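I'm Beryl Lockwood, and I run Visholm, which is a homework and reading club for children aged seven to sixteen. We've been going long enough now that people keep asking for a proper page about us, so I've sat down with a pot of tea and written one.

## How we got going

It started with a spelling test. My neighbour's lad had failed three in a row and his mum asked if I'd sit with him for half an hour after school. Then his cousin came too, then two girls from the flats, and by July I had children reading on the stairs! I'd been a primary teacher for most of my working life and I'd missed it more than I'd let on.

Kwadwo Agyeman joined me that same summer. He teaches maths, he's far more patient than I am, and he found us the two rooms above the Stamum bakery where we still are (yes, it smells wonderful, and no, the buns aren't included). We now have 33 children on the register, plus a few who only turn up before exams and think I haven't noticed.

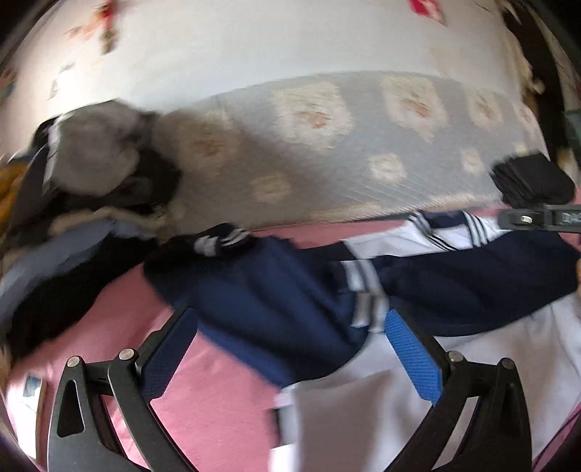 ## What a session is like

Doors open at quarter to four. Everyone gets a drink and ten minutes to be noisy, and after that we get the books out. The little ones read aloud to a grown-up first, while they've still got some energy left. Older ones go through to the back room with Kwadwo or with Getsemaní Becerra, who takes Spanish and science and is very strict about showing your working.

We have our own small library, which I'm a bit soppy about. There are 566 books in it, mostly second-hand, and each child can take two home at a time. We don't charge for late ones. If a book comes back with jam on it I'd just like to be told, so I can wipe it before it sticks to the next one.

School clothes are fine at the club, by the way. Some of ours come straight from the gate in uniform and some pop home and change first. Please put a name in anything that comes off, blazers and jackets most of all.

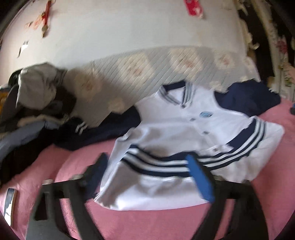

*School jacket with navy and white striped trim*

## Our house rules

We've kept these short, and the children helped write them:

- Phones go in the basket by the door until home time.
- Ask before you borrow someone's pens.
- You can say "I don't get it" as many times as you like.
- Food stays in the front room, away from the books.
- If you're going to be away, get a grown-up to text us.

Ezequiel Olvera wanted to add "no humming" and was outvoted. He looks after the front room and plays the radio himself, so I thought that was a bit rich.

## Fees and places

A term costs £70 for one afternoon a week, and brothers and sisters are half price. We also keep a few free places going, paid for by our summer book sale. The last one brought in £1351, which was our best yet and paid for a new set of atlases as well. If money's tight, have a quiet word with me and we'll sort something out. I won't ask for payslips or anything like that.

We take children from Hiditz Primary and from Pacheco School, and from anywhere else if there's a chair free. Wenceslao Ibarra walks the Hiditz group over each afternoon, rain or shine, so tell him if yours is getting picked up by someone else that day.

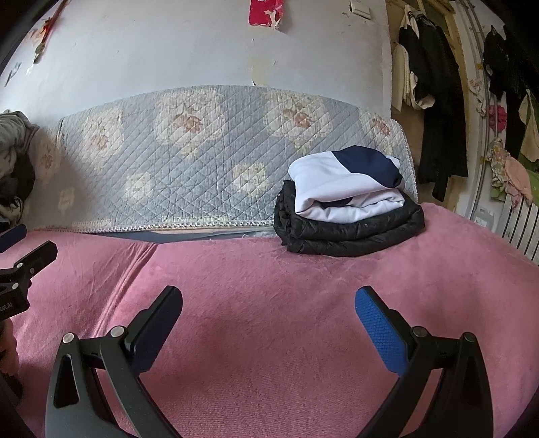
**Can my child come along for one afternoon before we sign up?**

We'd much prefer it if they did! The first session is free. Bring whatever homework they've got, or a book they like if there isn't any, and one of us will have a chat with you at the end about which afternoon would suit.

## Finding us

Come up the side stairs next to the bakery and ring the top bell. The bottom one hasn't worked for ages. I'm usually there from three o'clock, setting out chairs, and I'm happy to show you round if you don't mind talking while I do it. On other days, leave a note with the bakery and I'll ring you back that evening.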